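Table for one, please: a chat with the Veleo team

I'd been told to look for the students with the crockery. Fair enough. By the time I'd found a park and wandered in, Rhys Baxter was already halfway through an argument about saucers.

Rhys runs Veleo, a student project that's trying to teach a robot to set and clear a café table. He used to work in cafés himself and reckons he's carried enough flat whites to have opinions. "Everyone wants to do the flashy stuff — backflips, dancing," he told me. "I just wanted something that could put a cup down without making a racket."

There are five students in the group this year, and most of them had never touched a robot before July. Vibeke Eskildsen came over from design. She signed up because her flatmate did, then her flatmate dropped out and she stayed! "I thought it'd be all soldering," she said. "I've soldered one thing. Mostly I move cups."

And she does move a lot of cups. The robot learns from recordings of people doing the job by hand, so somebody has to do it by hand, over and over, with things starting in slightly different spots. The group wants 2,000 of these runs before the competition and had 891 when I visited. Vibeke's best effort is 90 in one afternoon, and she says she dreamt about trays that night.

I asked if it gets boring. "Oh, heaps," she said, laughing. "But you start noticing your own hands. I never knew I slowed down right before I touch a cup. Now I can't stop seeing it, I do it with my toothbrush mug and everything."

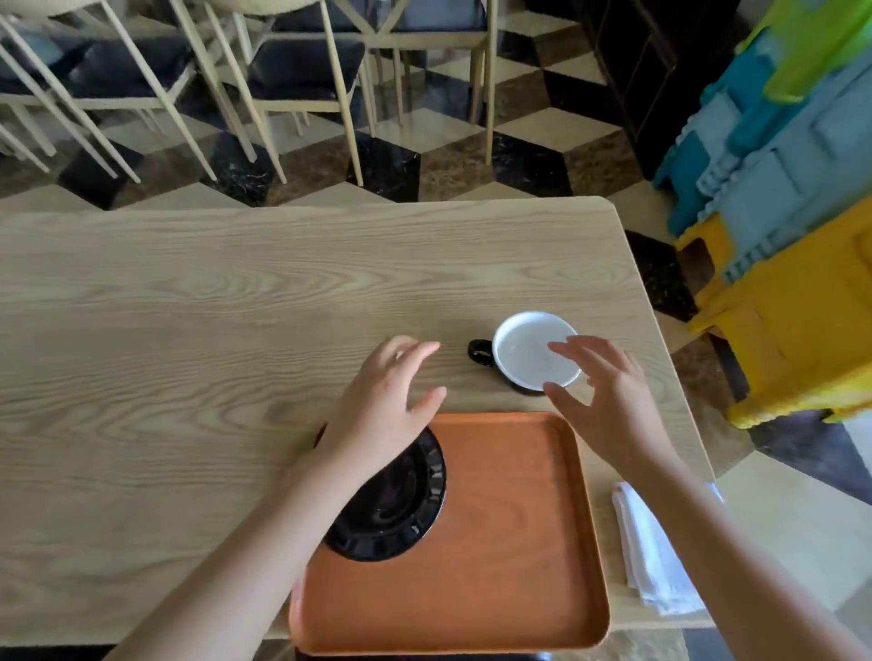 What makes a cup so hard?

Handles, mostly, if you ask Leif Zoëga. He looks after the software side and has a spreadsheet of every grasp the robot has fumbled. A small loop handle can end up pointing anywhere, he explained, and a person sorts that out without thinking. Shiny surfaces are his other headache. "Black and glossy is the worst. It catches the light and the depth readings go all over the shop."

So why not buy matte cups? Rhys jumped in before Leif could answer. "Cafés don't have matte cups! They've got what they've got."

I did get to see the robot have a go. It picked up a cup on the second try, carried it along at the pace of a sleepy snail and set it down a bit crooked. The whole group cheered, me included.

The competition rules allow ten minutes for a full table, and they're still well over. Leif wants to drop the napkin and take the lost points. Vibeke won't hear of it, and they were still going at it when I packed up my notebook.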